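**Worktops: sealing, re-sealing and what the new schedule covers**

7 April's stock changes are dealt with in the trade list. The notes below are about stone worktops only, and replace the care sheet that went out with orders placed before last July.

Most of the calls we take about stone concern marks. A mark on stone is either a stain or an etch, and the two need different treatment. A stain is something that has gone into the stone: oil, coffee, red wine, the dye from a wet cardboard box. It makes the surface darker and usually has a soft edge. An etch is damage to the polish itself, caused by acid. It looks paler or duller than the stone next to it, and shows most clearly when you look along the surface towards a window. Marble and limestone are mostly calcium carbonate and will etch. Granite will not etch with ordinary kitchen acids, although some slabs sold as granite contain enough calcite to mark in patches.

Sealer deals with stains. It has almost no effect on etching. An impregnating sealer sits in the pores below the surface and slows down the rate at which liquids soak in, which gives you time to wipe up. Lemon juice left on a sealed and polished marble top will still take the shine off, often within a few minutes.

**Testing before you seal**

Do the water test first. Put a teaspoon of clean water on the stone in a place that gets regular use, leave it for ten minutes, then wipe it off. If the stone underneath has gone darker, it is taking in water and needs sealing. If there is no change, leave it alone. Sealer applied to stone that cannot absorb it dries on top as a grey, smeary film, and taking that film off is slower work than the sealing would have been.

Test in more than one place. The strip by the sink and the area next to the hob wear faster than the rest, and it is quite normal for one end of a run to fail while the other end passes. In that case seal the end that fails, and blend outwards by a hand's width.

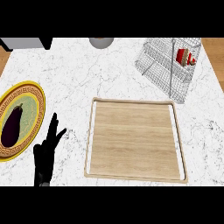 Honed finishes generally take in more than polished ones from the same block, so a honed top will want testing more often. We suggest every six months for honed marble and once a year for polished. Dark granites can go several years. None of these intervals is a rule, and the water test overrides all of them.

**Applying Altus**

Altus is the solvent-based impregnator we supply with the Irnia and Saengthong ranges. The method is the same for both:

1. Clean the top with a neutral cleaner, rinse, and leave to dry for 24 hours. Damp stone will not take the sealer evenly.
2. Open the windows and turn off any pilot light or gas ring.
3. Wipe on a thin, even coat with a lint-free cloth, working in sections no wider than you can comfortably reach.
4. Leave for ten minutes. Do not let it dry on the surface.
5. Buff off all the residue with a clean, dry cloth.
6. Apply 2 coats in total on honed stone, with an hour between them. Polished stone normally needs one.

Keep the top dry overnight and avoid oil and standing water until the following day. Cloths that have been used with solvent sealer should be laid flat outdoors to dry before they go in the bin - a screwed-up cloth can heat up on its own.

If you find a film the next morning, dampen a cloth with a little fresh sealer, rub over the film to soften it, and buff dry straight away. Small areas only.

**Removing oil marks**

Mix bicarbonate of soda with water to a thick paste, spread it a little beyond the edge of the mark, cover with cling film and tape down the sides. Leave for 24 hours, then take off the film and let the paste dry out fully before lifting it away with a plastic scraper. The drying stage does most of the work and should not be hurried with a hairdryer. Old marks may need the whole process repeated several times. Re-seal the patch afterwards.

Do not use vinegar, limescale remover, bathroom spray or cream cleaner on marble at any stage.

**Etch marks**

Light etching on a honed top can often be evened out by hand with a fine abrasive pad and water. On a polished top we advise against trying this. Ruko pads in the 3,000 grit are sold in the trade list and will bring back some shine on a small spot, but the repaired area tends to reflect light differently from the factory finish, and a slightly uneven patch is harder to put right than the original mark. Full re-polishing is a site job and has to be quoted.

**Schedule changes**

The re-sealing visit is now available in 51 postcode districts. A list is kept at the front desk and can be posted on request. Visits cover cleaning, the water test and up to 2 coats where needed. They do not cover etch repair, chip filling or the silicone joint at the upstand.

Please clear the worktop before the fitter arrives and make sure it has been dry since the evening before. If the stone is wet on arrival the visit will be rebooked, and the call-out charge still applies.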